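Silel - notes for the Clavley open evening, 3 Feb 2022

Start with the gripper in the hand, before the title slide. Pass the spare one round. Keep the good one on the table.

Opening: Silel is a hand-held gripper you squeeze yourself. A camera sits on it and looks out past the fingers. You do a job with it, the camera records, and later the arm at Magesa tries to copy what your hand did. I built it at home and finished it in the shared workshop. Say early on that I am not an engineer by trade, so people feel able to ask things.

What it cost: leave this until questions. Somebody always asks.

The body. Printed grey, matt, no paint. The first body was too heavy at the front and my wrist gave up after 14 minutes. Moved the weight back towards the palm. Three versions before it sat right. Mention the cracked one and hold it up if I have remembered to bring it.

The view. Most people expect the camera to be somewhere above, watching the whole bench. Explain that the gripper itself is always in shot, along the bottom, and that the software needs it there. The printed square by the finger is a marker. It gives the software a fixed pattern to find. Then the slide, and give them a few seconds with it.

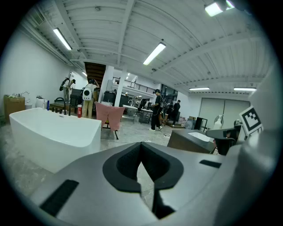

Surely all that background confuses it, with people walking about and taps and furniture everywhere. This came up at the practice run and it will come up again, so answer it here. A plain background gave me tidy recordings and an arm that only worked in front of a plain background. Busy rooms are harder to record in, but I want them in the set. I do throw out any take where someone walks between the gripper and the job.

Don't get drawn into privacy for too long. Short answer: I ask people first, and I delete on request.

Two hands. The second gripper was not planned. One-handed jobs ran out quickly - you can push things and pick up small things, and then you want to hold a corner down and you are stuck. Built the second from the same files in April. Both must start recording together. At first I clapped to line them up, which worked badly. Now a small board called Illeck sends one signal to both. Draw this on the whiteboard, it needs only a box and two lines.

Cubes: the flat marker was no good once I turned my wrist, so each gripper now has a cube on top with a pattern on its sides. A head camera can then find both hands. Flat, floppy and wide things are the real test for a pair. Next slide.
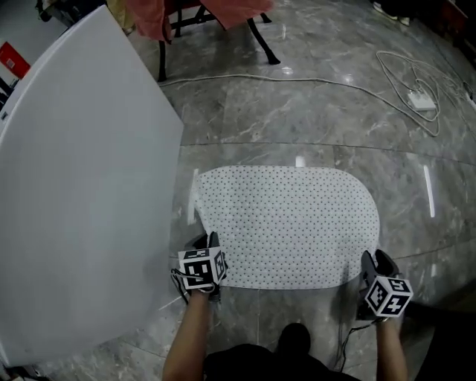
Corners are where most takes go wrong. If one hand lifts before the other, the whole thing twists and I have to start again. My rule is to touch both corners, wait, then close both grippers. The wait feels silly but the arm copes much better with a clear pause in the recording.

Numbers for anyone who wants them: 60 takes of one job is the least I would bother training on. Of the last 60 I threw away 6, mostly for a marker hidden by my own sleeve. Short sleeves now.

Cables. I know. Wireless dropped out too often, so the leads stay for the time being. Tape them to your arm if you try it.

If there is time, let two people have a go with a tea towel. Files are on the workshop drive under Silel, in the folder marked current. Ignore the folder marked final.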